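El cuenco grande manda

Tengo una teoría sobre las casas y la voy a soltar ya, en la primera línea, antes de que me arrepienta: en todas hay un cuenco que manda. Da igual la vajilla de boda, da igual lo que hayas pagado por los platos llanos. Hay uno, casi siempre grande y casi siempre de un color que no pega con nada, que acaba sirviendo para la ensalada, las palomitas, las llaves y la masa de las croquetas. En mi casa es azul. Lo compré en Kobzar, en la cesta de restos de serie, un marzo en que solo había entrado a resguardarme de la lluvia (y salí con dos bolsas, claro).

Desde entonces me ha dado por mezclar. Vengo de una familia de vajilla completa, de las de vitrina, doce servicios idénticos y pobre del que rompiera una taza. Mi madre todavía guarda la suya envuelta en papel de seda. ¡Papel de seda! Yo he terminado en el extremo contrario: piezas sueltas, de aquí y de allá, y una mesa que cada domingo sale distinta – bueno, y cada martes, que también se cena.

La culpa la tiene en parte Fatima Usman, que lleva la tienda Plerneo y vende loza desparejada por piezas. Fui a verla a las diez de la mañana con intención de hacerle cuatro preguntas y me fui a la hora de comer. En el almacén tiene 2.837 piezas, apuntadas a mano en unas libretas que no deja tocar. De esas, 372 son cuencos.

– Los platos se compran con la cabeza – me dijo –. Los cuencos, con las manos.

Y me puso uno en las manos para que lo entendiera. Pesaba lo justo, tenía el borde suave y me cabía bien contra la cadera. Me lo llevé, naturalmente.

Lo que más me gustó de su manera de trabajar es que no combina sobre una estantería. Extiende una tela blanca, saca lo que le apetece y va probando vecinos. El blanco le sirve de cero, dice ella, y tiene razón: sobre mi mantel de rayas todo me parecía un lío, y sobre una tela lisa vi enseguida qué piezas se llevaban bien. 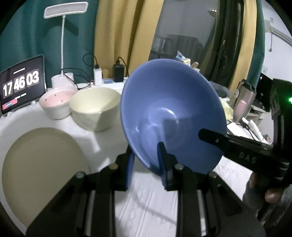
Azul, crema y un toque de rosa sobre tela blanca, con un plato beige para bajar el volumen.

El azul fuerte, que yo tenía por un color dificilísimo, agradece muchísimo un amarillo pálido al lado. No un limón, ojo, sino ese crema de natillas flojas. Y luego está el rosa por dentro, que es mi debilidad absoluta: un cuenco blanco por fuera que te guarda la sorpresa hasta que te asomas. Si encima lleva unas motitas rojizas, ya me tienes ganada. El beige marrón del plato parece soso hasta que lo quitas, y entonces echas de menos un sitio donde descansar la vista.

¿Reglas? Pocas, y me las salto. Procuro que haya una sola pieza grande por mesa, porque dos cuencos enormes se pelean. Repito el blanco en algún punto, aunque sea en la servilleta. Y los dibujos, pequeños y en una pieza nada más, que las flores con lunares con cenefa me han dado ya algún disgusto.

Para guardarlo todo uso un aparador bajo de Gavden que heredé de un piso de alquiler. Los cuencos van apilados de mayor a menor, con un paño entre medias, salvo el azul, que vive fuera. Intenté meterlo en su balda y a los dos días estaba otra vez en la encimera, lleno de mandarinas.

Esta noche toca ensalada de lentejas para seis, con mucha hierbabuena, y ya lo tengo vaciado.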